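Sábanas de cerezas de Henríquez: mi opinión después de unos meses
2023-08-11 · 2 comentarios · 80 veces compartido

Las compré en las rebajas de enero, lo confieso, por puro capricho. Yo iba a por una funda de almohada blanca, aburrida, de las de toda la vida, y salí de Henríquez con un juego entero de cerecitas rojas con sus tallos verdes. ¡A mi edad! Mi amiga Ghizlane Benmoussa, que venía conmigo, todavía me lo recuerda cada vez que sube a casa (y luego bien que me pregunta si quedan de las suyas).

Como varias me habéis escrito preguntando si merece la pena, os cuento lo bueno y lo malo. Aviso de que uso la cama para todo: para dormir, claro, pero también como mesa de doblar la colada, así que la pobre sábana se lleva mucho más trote del normal.

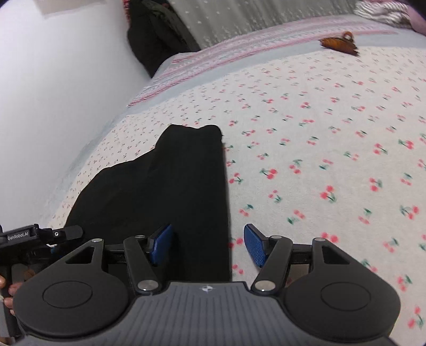 Lo primero, el estampado. Me daba miedo que cansara y no me ha cansado nada, porque las cerezas son pequeñas y el fondo clarito deja respirar la habitación. Y tiene una ventaja en la que no había pensado: toda mi ropa de diario es negra, pero negra negra, y sobre la colcha azul marino que tenía antes no encontraba ni una camiseta. Con este fondo la veo a la primera y doblo mucho más deprisa.

Lo malo de ese mismo fondo es la pelusa. Cada prenda oscura deja su rastro y yo acabo con el rodillo quitapelusas en la mano casi a diario. Si vestís de colores claros ni os enteraréis – yo sí.

Con las mantas combina mejor de lo que esperaba. Tengo una gris azulada, muy peludita, y otra de rayas rosas y blancas que heredé de mi tía Zdenka, y pensé que aquello iba a parecer un mercadillo. Pues no, me encanta. 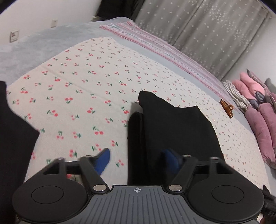 El tacto, bien sin más. Al principio estaba un poco tiesa, con ese apresto de tienda, y después de unos cuantos lavados se ha ido ablandando. No es la sábana más suave que he tenido (ese puesto lo tienen unas de Brevport que ya están para trapos), aunque en verano se agradece que no se pegue. El color aguanta: las cerezas siguen rojas y los tallos no se han ido. Yo lavo en frío y tiendo a la sombra, por si os sirve.

Arrugas coge, no os voy a engañar. Recién puesta queda preciosa y a la media hora de estar yo encima doblando pantalones ya parece que ha pasado un regimiento. Plancharla me da una pereza tremenda, así que la estiro con las manos y a otra cosa.

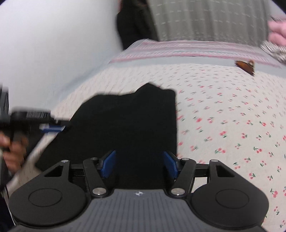
¿Las volvería a comprar?

Sí, y de hecho estoy esperando a que repongan el juego para la habitación pequeña. Les quito puntos por la pelusa y por las arrugas, y se los devuelvo casi todos por lo que me alegran la mañana. También os digo que, si vuestro colchón es muy alto, miréis bien la medida antes de pagar, que yo la primera noche andaba tirando de una esquina y de la otra.
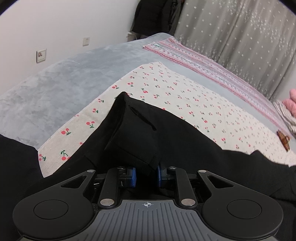 Ropa negra y manta gris sobre la cama.

Ah, y para las que preguntabais por la manta gris: no es de Henríquez, es de Nakcombe, y esa la recomiendo con los ojos cerrados. Otro día le dedico su propia entrada.

2 comentarios · Compartir · Guardar

Entradas recientes
La manta de Nakcombe contra mi edredón viejo
Doblar camisetas sin perder la tarde
Toallas Stenden: hasta 800 gramos de rizo
Rodillos quitapelusas, los que sí y los que no

Contacto · © 2023 Todos los derechos reservados · Volver arriba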